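Home About Minutes and Papers Allotment Rules Contact

Melero Lane Allotment Association
Minutes of the site meeting, October 2020

Present: Sheena Yule (chair), Carla Awad (minutes), Roel Smits, Miroslava Ševčík
Apologies: Blažena Štefanec

1. Minutes of the previous meeting
The June minutes were agreed with one correction. Under item 5, "east gate" should read "lower gate". There were no matters arising that are not covered below.

2. Water supply
2.1 RS reported that the mains supply will be turned off at the stopcock when the first frost is forecast. Dip tanks will be left full. Plot holders are to remove hoses and fittings from the standpipes before then.
2.2 The meter reading taken for this meeting gave 258 cubic metres used over the season. The chair asked for the reading to be entered in the site book together with last year's, as the two are on different sheets.
2.3 The float valve on tank 4 is still sticking. RS has freed it twice. A replacement valve is to be ordered from Foseo, who supplied the others. The tank will be isolated over the winter and the valve fitted in the spring.

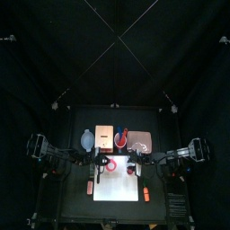

2.4 MŠ asked whether the overflow from the upper tank could be led into the ditch by the hedge. RS said the fall is too slight without lifting the path. Deferred.
Action: RS to order the valve and record the readings.

3. Paths and boundary
3.1 The main path was topped with woodchip as far as the tool store. The remaining length needs a further load. Futex has quoted £75 delivered, tipped at the lower gate. Agreed.
3.2 The hedge on the Hettiarachchi side is to be cut after leaf fall. The neighbour has agreed to cuttings being dropped on the field margin, provided that they are cleared the same day.
3.3 Two fence posts by the compost bays have rotted at ground level. The rails are sound and will be reused.
Action: CA to confirm the woodchip order. MŠ to speak to the neighbour about the hedge date.

4. Plots and rents
4.1 Rent for a full plot remains at £40. Half plots are charged at half that rate. Invoices go out with the newsletter.
4.2 Plot 12b has been given up. It is to be strimmed and covered before being offered to the next person on the waiting list. BŠ had sent a note asking that the rhubarb be left in place. Agreed.
4.3 A letter about bonfires was read out. The rule stands as printed: no fires before dusk, dry material only, and no fire to be left unattended.
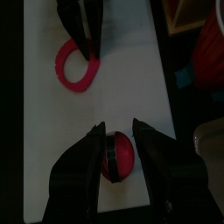
Pinkish-red ring on a white surface.

5. Produce table
5.1 The table by the gate took less than last year, as it was not put out until late summer. Surplus squash and onions may still be left there until the end of the month. Takings go to the seed fund.
5.2 Labels are to give the crop and the plot number only. Several bags were left unlabelled and had to be composted.
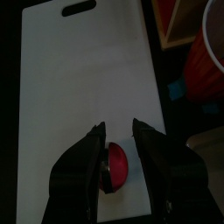
6. Tool store and preparation bench
6.1 The store inventory was checked against the list. One border fork and the long-handled edging iron are missing and plot holders will be asked to look in their sheds. The roof felt has lifted at the corner and will be renailed. MŠ proposed that boards used for trimming produce be kept off the bench when not in use. A white one with an oval slot cut through near the end can be hung from a single hook, and this pattern was preferred for any further purchase. The hooks are to go on the back wall, clear of the shears.
6.2 The padlock code will be changed after the rents are collected.
Action: RS to fit the hooks and renail the felt.

7. Any other business
7.1 Seed potato orders to CA by the closing date in the newsletter.
7.2 SY noted that the noticeboard key is held by BŠ. A second key is to be cut.

8. Next meeting
To be arranged by the chair once the supply has been turned off.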